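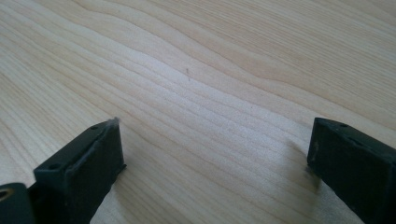
Venau hand-held gripper: demonstration sessions, August

Gallery by Anwara Matubbar

31 shares · 10 comments

The Venau is the tool we use at Jotport to record demonstrations by hand. An operator holds it, performs the task at normal speed, and the wrist camera logs the view between the fingers. Finger opening is logged on the same clock. No arm is involved until playback.

The August set contains 644 demonstrations across two tasks: picking up a flat part from a table, and seating a peg in a block. Kasun Jayawardena recorded most of them. A further 64 were discarded for dropped samples in the opening signal.

Bare table, fingers open. Pale wood with a wavy grain, two dark fingers with a wide gap between them. The fingers show scuffs along the edges, and the corner of the left one has started to fray. Finger pads are replaced when the fray reaches the contact face – before that it has no measurable effect on grip.

Notes on the setup

Lighting is left as it is in the room. Glare on a light tabletop does shift the exposure, so the camera gain is fixed at the start of each session and not touched again until the operator changes.

Specks and fibers on the table are not cleaned off between takes. Policies trained on our earlier spotless-table set did poorly on the Bandara bench, where there is always some dust.

Operators are asked to begin every take with the fingers fully open and hold for one second. The trimming script uses that hold to find the first sample. Takes with no hold have to be trimmed by hand – Kasun has a shortcut for this in the Vistham viewer, under Edit.

Calibration files are stored with each session. If the fingers have been swapped, use the newer file.

10 comments · 31 shares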